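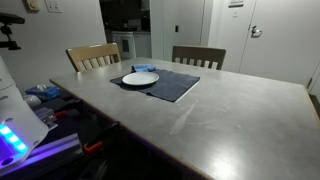 A Rasora setting on the grey-topped table: navy placemat, white plate and folded blue cloth.

Stasel is a method for teaching a robot arm to handle cloth on a laid table without first telling it what shape the cloth is in. It was developed at the Cloutier laboratory and first described in a technical report dated 11 January 2021. The name does not stand for anything, although several later papers have supplied it with words to stand for.

The method belongs to the family known as imitation learning, in which a person guides the arm through a job many times and a program tries to work out what the person was up to. Its particular claim is that the arm can decide where to touch a cloth by looking at the things near it, chiefly the plate and the edge of the mat, and may leave the cloth itself largely unexplained. Its authors called this "borrowed geometry". Reviewers called it several things, of which the politest was "economical".

Background

Cloth has long been a sore point in robotics. A plate has the good manners to remain a plate wherever it is put down, and its position can be written as a handful of numbers. A crumpled cloth has no such consideration. Earlier systems dealt with this by building a model of every fold before moving, a process which could take longer than laying the table, eating dinner and washing up. Others flattened the cloth first, which solved the problem by replacing it with an equally hard one.

The Cloutier group had been working on flattening until the December before the report. Its published account of the change of direction runs to a single sentence and mentions "diminishing interest".

The Rasora task

Stasel is tested on the Rasora task, a tabletop exercise using a placemat, a plate and a smaller cloth. The arm must pick up or shift the small cloth and leave it beside or behind the plate, with the mat still under the plate at the end. The rule about the mat was added in the second version, after an early program found that dragging everything to one side at once scored rather well.

Mats in the task are deliberately left a little rumpled. A perfectly smooth mat gives clean edges, and results from smooth mats are listed separately in the tables, in smaller type.

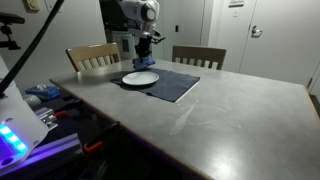 Arm above the mat, gripper pointing down near the far edge of the plate.

Method

Training uses 400 demonstrations, each guided by hand. From every demonstration the program keeps three things: where the plate was, where the nearest mat edge ran, and where the fingers closed. The rest of the recording is stored and, by the authors' own admission, not looked at again.

At run time the arm carries out the following steps:

1. Find the plate, which is treated as the one reliable object on the table.
2. Find the mat edge closest to the patch of colour marked as cloth.
3. Propose six contact points on the cloth, ranked by how closely each matches a demonstrated one.
4. Lower the open fingers to the first point, press lightly and close.
5. If the fingers meet each other with nothing between them, go to the next point.

The light press in step four is the part most often copied by other groups. Pushing down on a bunched cloth raises small ridges between the fingers, which makes a pinch easier. Pushing down on a flat cloth raises nothing and tests the table. The original report gives the pressing force in one unit and the appendix in another; the two disagree, and most users have settled the matter by ear.

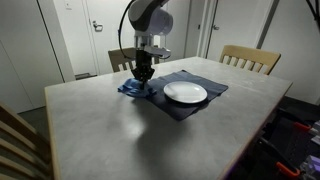

Fingers pressed onto the crumpled blue cloth at one end of the placemat.

Results

The report covers 300 trials. Stasel did best with the small cloth bunched up and lying partly against a rumpled section of mat, which had been expected to be the hardest arrangement and was placed last in the test plan for that reason. It did worst with the cloth neatly folded. A tidy fold offers a long straight edge that the program tends to mistake for the edge of the mat, and it then looks for the cloth somewhere beyond it, with great confidence.

A glossy plate caused a second kind of failure. Under ceiling lights the reflection could pull the estimated centre of the plate to one side, and every contact point went with it. The authors recommended even lighting. They did not say where it might be found in a room with a ceiling.

Comparison with Clatell

The usual point of comparison is Clatell, an older method that builds a full model of the cloth before moving. Clatell is more accurate on folded cloth and hardly minds a shiny plate. It is also much slower, and needs eight views of the table where Stasel makes do with one. Supporters of each have published comparisons in which theirs comes out ahead, generally by choosing the cloth.

A combined version, in which Clatell takes over once Stasel has failed at all of its contact points, performs better than either alone. It has attracted little interest, possibly through having no name.

Criticism

The main objection is that Stasel has learnt a good deal about plates and very little about cloth. With the plate removed the method does not run at all, a limitation given in a footnote to the report's final table. The authors replied that a laid table normally has a plate on it. Critics answered that a table being cleared does not, at least for long, and the exchange continued through two further workshops.

There is also disagreement over the scoring of the Rasora task, which gives full marks for a cloth in the right place whatever its condition. A version with a mark for neatness has been proposed. No method has yet been entered for it.

See also: Clatell; Rasora task; imitation learning; cloth handling by robots

Contact | Copyright and reuse | Back to top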